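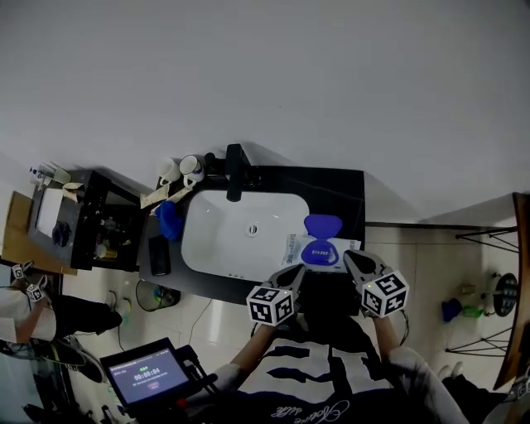
The Sink at Hetcombe

Get the mugs first. That was the plan. Two white ones behind the basin, by the faucet, one with the dark blue logo. Hülya Polat had twenty minutes before the van and she spent four of them looking at the mugs.

Karaca had left a list. Karaca always left a list, taped up somewhere dumb, this time inside the front door where you only saw it on the way out. Counter clear. Phone off the counter. Cloths in the wash, all of them, the blue as well. Do NOT throw the card.

So the card. White, small print, lying right of the basin with the blue thing on top of it, pinched in at the middle like an hourglass. She had walked past it all of April and never read it. She didn't read it now either. No time.

Phone rang. Her phone, black, face up on a black counter, of course it was, you could lose a whole phone on that counter.

"Are you out?"

"Almost."

"Is the blue one still there?"

"It's on the card."

Quiet on the line. Then Karaca breathing through the nose, teh way he did at funerals and parking lots.

"Leave it on the card," he said. "Carry them together. If they get seperated I can't tell you which goes where."

"Which what goes where?"

He'd hung up. Or the signal had, Hetcombe had one good bar and it lived upstairs.

She looked at the drain. Round, chrome, clean enough. Looked at the beige cloth balled up in the corner under the mugs – cloth, paper towel, whatever it had been once. Wash or trash? The list said cloths. She went with wash.

Then the black cabinet. She'd forgotten the cabinet. Little bottles along the top, a cup, the tray with more blue on it. Something yellow down at the bottom that she was not going to deal with. Not for 120 dollars. Let Mamolby send somebody for the yellow.

She dried her hands on her jeans and picked up the card with two fingers at each end. Slowly. The blue thing slid a little and stopped.

Okay. Okay, walk.

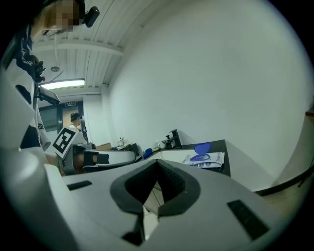 The Table

Nine steps from sink to table, if you didn't stop. She stopped.

Someone at the doorway.

"Van's here," he said. He didn't come in. He had the sideways look of a person who has been told to hurry people and hates it. "They gave me a number. 2464. That mean anything?"

"Is it on a card?"

"No, they just said it."

She set hers down on the table, under the light, and finally read the small print. Hullalis. That was the first word, and the rest was a street and a number, 28, and her mother's name spelled the old way.

"Ma'am? The van."

"What time did they say?"

"Now. They said now."

She turned the card over. Nothing on the back but 14th October in pencil – Karaca's writing, she'd know those fours anywhere. He had known about this since then. All those phone calls about cloths.

"Tell them five minutes," she said.

"They won't like it."

"Tell them the mugs aren't packed."

He went. She heard him say it outside, mugs, and somebody laughed, and the engine cut off. She pulled out a chair and called Karaca back. It rang and rang.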